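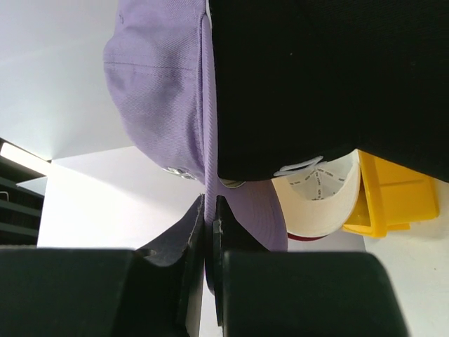
Shared workshop's cap-sorting arm gets through its first full rack

21 August 2022

A group of members at the Rililano shared workshop has a robot arm picking up baseball caps by the edge, two black finger pads and a pair of narrow jaws doing the holding. The build, named Zultus, has been on the bench since January.

Caps were chosen because they are awkward. The brim is stiff, the crown gives way, and they fold against each other when they hang close together. The lavender one is held by a thin strip of fabric between the jaws, with what looks like a black cap and a white one lined in "NEW YORK" print right beside it.

A small camera at the wrist gives the arm its only view of the rack. The group first tried a fixed camera on a stand, but the arm kept blocking it. Moving it to the wrist took 2 weekends and a new cable run, and the jaws have been remade 5 times since then.

The log shows 3,244 grasp attempts so far. Most of the early failures were double picks, where the jaws closed on two brims together. A slower approach and thinner jaw plates have cut those down - dark caps still cause more trouble than light ones.

The control software is Rolia, written by members and kept on the workshop's own server. Parts have cost each of the 14 people on the project around the price of a decent cordless drill.

Next on the list is a second rack, to be built to the plans used at the Arruda workshop. The arm runs on Sunday afternoons, and members who want to bring caps for testing can leave them at the front desk.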